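About Flonell

Hi, I'm Gifty Kyei, and I run Flonell out of two rooms on Sowerby Lane in Edcombe. We sell paper cups and we host drink tastings, and if you're wondering which of those is the real business, so is my accountant! The tastings came first. I used to do them at home with whatever was in the cupboard (mugs, jam jars, a christening cup that belonged to my nan) and people would spend half the night arguing over who had the nice glass and hardly say a word about the drink.

So I bought a sleeve of plain paper cups, and then another one in a different colour so we could tell the samples apart, and then my neighbour wanted some for her daughter's birthday. That was 15 years ago. I still have a few from that first sleeve and they've gone a bit soft, but I can't throw them out.

How the cups work

Every tasting runs on colour. The grey cup is what we start everyone on, because grey doesn't tell your tongue anything. Put the same lemonade in a yellow cup and people swear it's more lemony. I've done this to my own family at Christmas and they fell for it two years running. Our grey has a white rolled rim and a paler inside, so you can have a proper look at what you've been poured before you get stuck in.

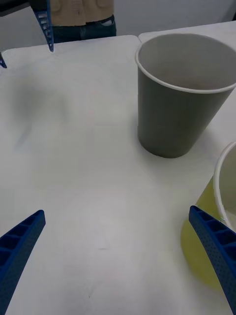
Rūta Venckus wrote to us after her first session to say she'd never given a cup rim a moment's thought, and now she can't drink at work without running her thumb around it. She also wanted to know whether we'd consider a smaller size for kids, as hers needed two hands for the regular.

We did consider it, Rūta, and they're in the catalogue now! They come in all the same colours as the big ones, though I'll warn you the grey is not popular with anyone under ten.

The tables get asked about nearly as often. White, plain, pushed together so you can see the join. I had a lovely timber one for years but it made every drink look like tea. On a white top you can see a colour properly, and you can also see every smudge, so there's a cloth on a hook by the door and whoever walks past it gives things a wipe. It's never perfect. I've made my peace with that.

What we pour

Mostly soft drinks, cordials and juices, and as many as we can find that people around here haven't tried. Keir Menzies does our buying and he has a real weakness for a good label. If it's got fruit on it and a bright cap he'll bring it back, whether or not any of us can read it. I'm fond of the ones with red Korean lettering, and a red screw cap always looks so cheerful next to the grey and the yellow-green cups.

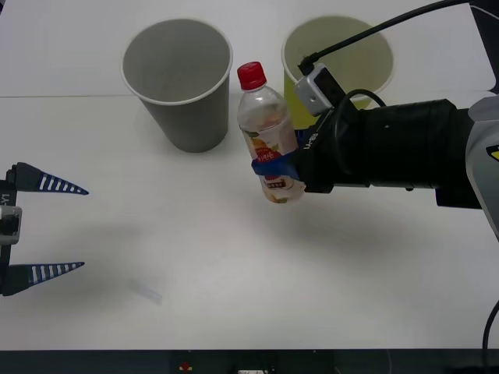 Who's here

There are 4 of us. I host, and answer the phone if I can find it. Keir buys. Adwoa Nyarko looks after cup orders and knows all 1566 of our product codes, or says she does, and I've never caught her out. Ebenezer Sulemana handles deliveries and party bookings, and he does the Zenex night every March, when their whole office comes in and gets terribly competitive about ginger beer.

Coming along

Sessions last two hours and you don't need to know a thing. Wear something you don't mind splashing. Tell us about allergies when you book, please, and not when the cup's halfway to your mouth (it's happened). If you're only after cups, you can order online or pop in and pick your colours off the shelf. We're happy to sell you a single sleeve, and Adwoa will put aside a mixed one if you ask her nicely.

Parking's around the back, past the blue bins. Ring the bell twice, the first one never seems to count.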